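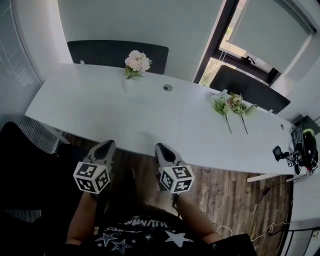

The robotics class at Flevside gets two hours a week, and for most of this term the students have spent them holding grippers in their own hands. Several parents have asked when the robot comes in. I think they are asking the wrong question, and I think the school should leave the timetable as it is.

The work is simple to describe. A student takes a gripper in each hand, sits or stands at a table, and does an ordinary job with it: putting a flower in a bunch, moving a cup, folding a cloth. Each go is recorded. The class set itself a target of 300 good recordings by the end of May and finished with 288, which I would call a decent result for teenagers who also had exams.

The complaint is that this is dull and that it isn't engineering. It is dull in places. Picking up a thin stem with two stiff jaws is awkward, and doing it again the same way is tedious. But most engineering I have been paid for was like that, and I would have been better at it sooner if someone had let me find out at fifteen.

I also don't agree that the learning is thin. A student who has tried to lift a stem with a gripper knows that the angle of the wrist matters more than the force of the grip. She knows that an object lying flat on a table is harder to get hold of than one standing up. When she comes to write code for an arm, she will have some idea what to ask of it.

Compare the Raldale competition, which our school entered for years. Teams were given a kit and a track, and the winners were usually the ones whose kit had been adjusted most by an adult. I judged it twice. I saw many fast machines and met few students who could tell me why theirs turned left.

Elikem Atinga, who teaches the Flevside class, makes the students throw out their own bad recordings and write a line on each saying what went wrong. Some of them hate it. Those lines are the best written work I have seen from a technical class – short, specific and free of excuses.

There is a fair point on the other side. Students should see their recordings put to use, and so far they haven't. The school ought to find the money for one small arm next year and keep the class at 8 students so that everyone gets a turn on it. I would still want them to spend the autumn with the grippers first.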